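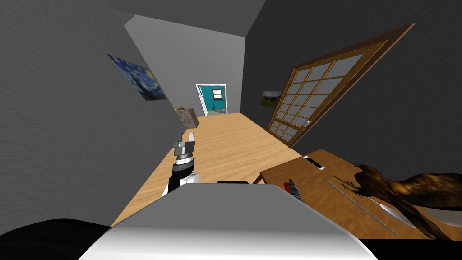
Dendon introduces Handley range of low-profile door thresholds

2/12/23

Dendon has added the Handley range to its catalogue of internal door thresholds. The range is intended for joints between timber floors and other hard floor finishes in homes, offices and small public buildings.

Each Handley threshold is an aluminium strip with a ribbed upper face and a separate base rail. The rail is screwed to the subfloor before the finish is laid, and the strip is then pressed into it. The standard length is 1000 mm, which can be cut on site with a fine-toothed saw. Height differences of up to 11 mm between the two floors can be taken up without packing.

The strip can be lifted and refitted when one of the floors is replaced. Kaplan, the distributor for the range, will hold the silver and bronze finishes in stock. Other finishes are made to order.

Samples were fitted in October at the Getetti showroom, where the range is now on permanent display alongside Dendon's skirting and stair nosing.

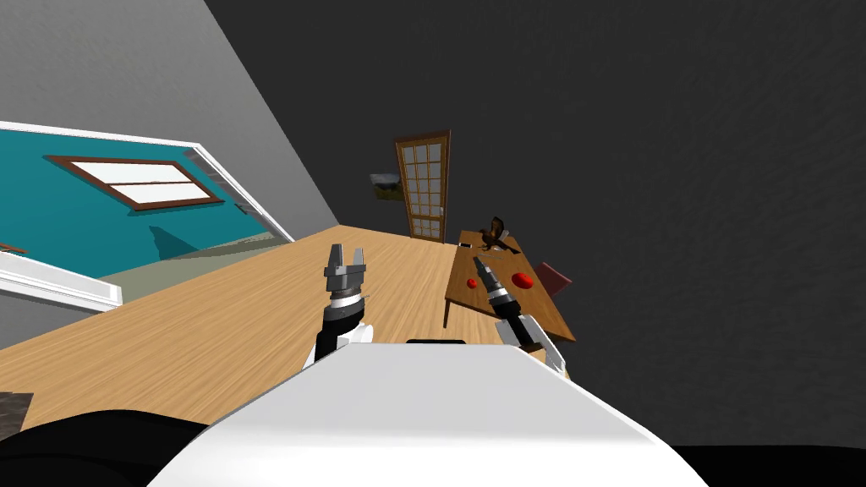

Can the Handley threshold be used over underfloor heating?

The base rail may be bonded with a flexible adhesive where screws would risk damage to pipes or cables. The adhesive should be left to cure with the heating switched off.

Fitting instructions and section drawings are supplied with each order. Trade price lists are available from Kaplan on request.

ENDS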